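Home Textiles I – Notes for Week 7
Care and Laundering of Bed Linen

Welcome back, everyone! Today we move on from fibers to the part of the course people usually have opinions about, the everyday looking-after of sheets. 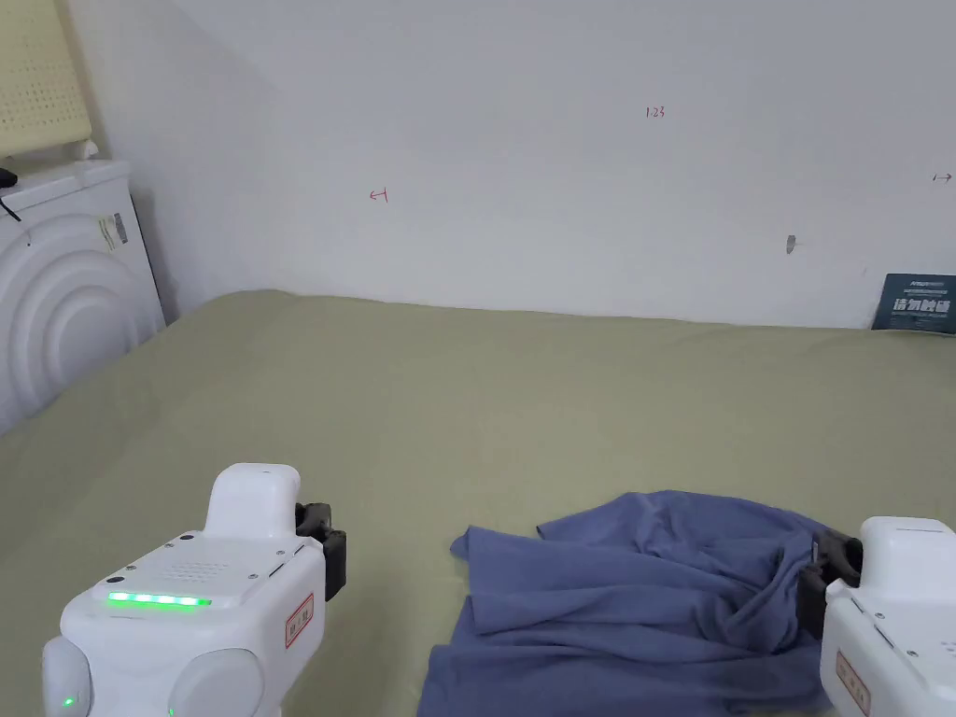
Margus Rebane wrote in after last week's notes to ask whether a sheet really has to be washed before its first night on the bed, and I'm so glad he did. Yes, please, if you can manage it – new cotton often carries a finish that makes it feel stiff, and most of that comes out in the first wash.

Shrinkage is next, so have your swatches from the Graslow set handy. Measure along the warp first, then the weft, and write both down before you wash anything (I forget this myself!). Bring your results in November.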